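About Flirnalberg Kitchen School

Print this page | E-mail this page
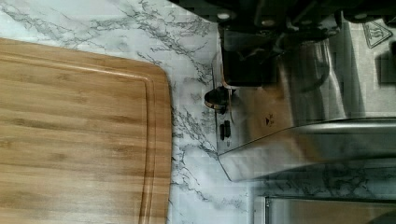
Durban, 21st December

Flirnalberg is a cooking school for adults who want to cook dinner at home without much fuss. Chantelle Tshabalala and Naledi Ntuli opened it in two rooms above a hardware store, and we still teach there. The entrance is on the side street, up one flight of stairs.

Most of our students are beginners. The basic course runs for six weeks, one evening a week, and starts with knives, onions and rice. After that come stocks, beans, roasting a chicken and using what is left of it. A bamboo board with a juice groove is fine for the carving class, and so is whatever you have at home.

Classes are kept to 22 people. Over 3,000 students have finished the basic course, and many come back for the weekend classes in bread, pickles and curries.

Bok-nam Joo teaches the pickling and noodle classes. Pravesh Chauke teaches bread and runs the Saturday class for parents with teenagers. Precious Mokgethi handles bookings and can tell you which classes still have places. She is in the office every weekday morning.

We do not give a professional qualification. Students who want to work in restaurants usually go on to a full-time college, and we are glad to write a letter for them.

Recipes are printed and handed out at the start of each class. We cook with ordinary supermarket ingredients. If you have an allergy, please tell the office when you book, and again when you arrive. Aprons are provided. Wear closed shoes.

The school closes for two weeks over the holidays. Gift vouchers can be used for any class until the end of June.

Shares: 22 | Comments: 0

Related
Course calendar
Meet the teachers
Bread with Pravesh: what to bring
Gift vouchers
Parking and directions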